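Juronlow Opens Its Doors for a Day of Household Robots

DIRKSTEAD, November 30, 2020 – Juronlow welcomed 200 neighbors, students and families to its Dirkstead workshop for its first open day, and the living room area drew a crowd from the start!

Visitors watched Neves, the company's two-armed household robot, at work on everyday tidying, cushions included.

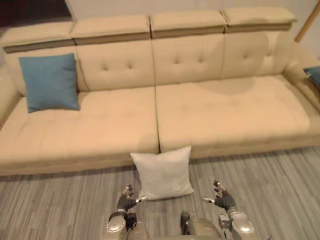
"People asked wonderful questions, and the kids asked the hardest ones," said Till Reinholz, who leads the Neves team. "One girl wanted to know if it could make her bed. We're working on it!"

Groups of 15 also toured the Farkis lab next door, where the hands are built and tested. The next open day is planned for March, and sign-up is free at the front desk.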